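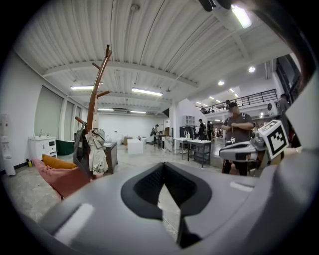

Hatsue Kuroda wrote in to ask whether a wooden coat tree makes any sense in a great big open room, or if it just looks lost in there. I get some version of this all the time, so it goes first.

Does a coat tree work in a large space?
I think so! Mine at Lollatham stands on the left side of the room, under all those white beams, and the reddish-brown wood is a nice break from the white overhead. I like a tall one for this. Short ones really do get swallowed up by a high ceiling.

How many coats can I hang on one?
Depends on the branches, but I stop at 17 in winter and even that's pushing it (puffy jackets are the worst). Spread the weight around the trunk. Four heavy coats on one side and you've got a leaner.

Why not a wall rack?
I had one, from Panicker, and it was fine. But everybody bunched up at the wall at 9 in the morning, and with a tree you can come at it from any direction.

Fluorescent tubes or spotlights?
Both, if the room already has them. I leave the long tubes on for anything that needs good light on your hands, and I'm fond of round spotlights up by a mezzanine. Ravindran Kaimal thinks I should rip out every last tube. We've agreed to stop discussing it.

Would you paint a ribbed ceiling?
White, every time. Dust the ribs first, though, and budget more paint than the flat measurements suggest – all those grooves eat it up.

What about a black balcony railing? Doesn't it show everything?
It shows dust, yes. I go over mine with a damp cloth and then a dry one, top rail first.

Do you sell the coat tree?
Sorry, no! Flurkodora had something similar for $88 back in November, but I haven't checked lately.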